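**Unit 6 notes: Heat paths in packaged electronics**
Prepared by Wian Van der Merwe. Revised June 29, 2020.

These notes cover steady conduction through a stack of solid layers and the contact resistance between them. Transient response is left to Unit 7. Read Section 6.2 before the lab; the worksheet uses its notation.

### 6.1 Thermal resistance

For one-dimensional steady conduction through a flat layer of thickness L, conductivity k and area A, the heat flow is

Q = kA(T1 − T2) / L

Define R = L / (kA), in kelvin per watt. Then T1 − T2 = QR, which has the same form as Ohm's law. Layers in series add:

R_total = R1 + R2 + ... + Rn

The result holds only if heat does not leave through the sides of the stack. When the layers differ in area, the heat also spreads sideways inside the wider layer, and a spreading term has to be added. Leaving this term out is the most common error in the worksheet.
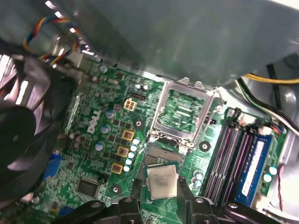

A processor package is a good case of unequal areas. The silicon die is small compared with the metal lid over it, and the lid is small compared with the base of the heat sink. The usual model has five terms between the die and the room air:

1. die
2. inner interface material (die to lid)
3. lid, including spreading
4. outer interface material (lid to heat sink)
5. heat sink to air

Term 5 is often the largest. Terms 2 and 4 are the hardest to predict, for reasons given in 6.2.

A second path runs down through the substrate and into the circuit board. It is in parallel with the first:

1/R = 1/R_up + 1/R_down

With a working heat sink, R_down is much larger than R_up, and the lower path can be dropped in hand calculations. With no heat sink it can't be dropped.

### 6.2 Contact resistance

Two machined surfaces pressed together touch only at their high points. The gaps between are filled with air, whose conductivity is low. Per unit area, the contact conductance h_c depends on:

- surface roughness and the slope of the peaks
- hardness of the softer material
- contact pressure
- conductivity of both solids and of whatever fills the gap

Over the range used in this course, h_c rises almost in proportion to pressure. The temperature drop across the joint is

ΔT = Q / (h_c A)
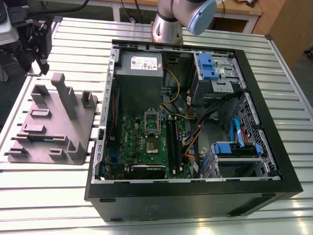 Filling the gap with grease replaces air with a material that conducts better. The gain is lost if the layer is thick. Suppose a grease has k = 4 W/(m·K) and the joint area is 16 cm². A layer 0.05 mm thick gives

R = 0.00005 / (4 × 0.0016) = 0.0078 K/W

At 0.5 mm the value is ten times larger, 0.078 K/W. Pads are thicker than grease layers and should be compared on R for the finished joint, never on k alone.

Flatness matters as well. A bowed lid may touch at the center and stand off at the corners. The formula above assumes a uniform layer, so use a measured joint value if the bow is comparable to the layer thickness.

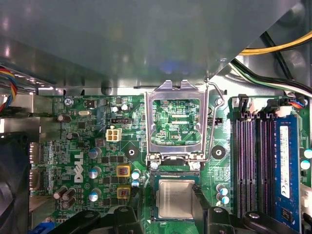
### 6.3 Worked problem

A 60 W source sits under a stack with R_up = 0.40 K/W. Room air is at 300 K. Ignore the lower path.

T_source = 300 + 60 × 0.40 = 324 K

Now raise the outer joint resistance by 0.10 K/W. The source goes to 330 K. The rise does not depend on which layer was changed, only on the sum.

### Exercises

6-1. Repeat the worked problem with R_down = 3.6 K/W in parallel, to the same room air.

6-2. Derive R for a hollow cylinder with inner radius a, outer radius b and length L.

6-3. A source must stay below 411 K in 300 K air with R_total = 1.5 K/W. Find the largest allowed Q.

Send corrections to Lungile Mabaso.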